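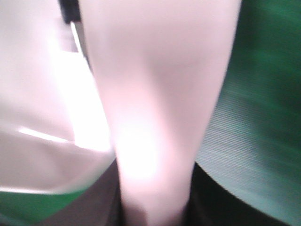 Ticket 1169: Under 17 ladder shows wrong percentage
Opened by: Esi Atinga, Sampaio Juniors
Assigned to: Toivo Mäkelä
Status: Closed
Opened: 1/18/19

Esi Atinga wrote:
The under 17 ladder has us fourth on percentage. We should be third, ahead of Irham. Our game against Butance was entered twice, once as a win by 31 points and once as a 0-0 draw. I can see both on the fixture page but the delete button is grayed out.

Toivo Mäkelä wrote:
Confirmed. The second entry came from the tablet at the ground, the first from the web form. Results lock after 60 hours, so club logins can't remove either one. Which score is right?

Esi Atinga wrote:
The win. Duarte Loureiro has the signed card from both team managers and can send a scan.

Toivo Mäkelä wrote:
Scan received, thanks. Removed the draw and ran the ladder update. Sampaio still shows fourth on my end – checking the cache.

Toivo Mäkelä wrote:
Not the cache. The update skips any round with a washed-out game, and round 6 had one. Marked that game as abandoned instead of blank and ran it again. Sampaio third, Irham fourth.

Esi Atinga wrote:
Looks right on the website. The phone app still has the old order.

Noémie Pons wrote:
The app pulls its own copy overnight. I pushed it by hand. Close the app fully and open it again.

Esi Atinga wrote:
Yes, fixed now. Goal kickers list is fine too.

Toivo Mäkelä wrote:
Closing. The duplicate entry from the tablet is logged as a separate ticket with Noémie.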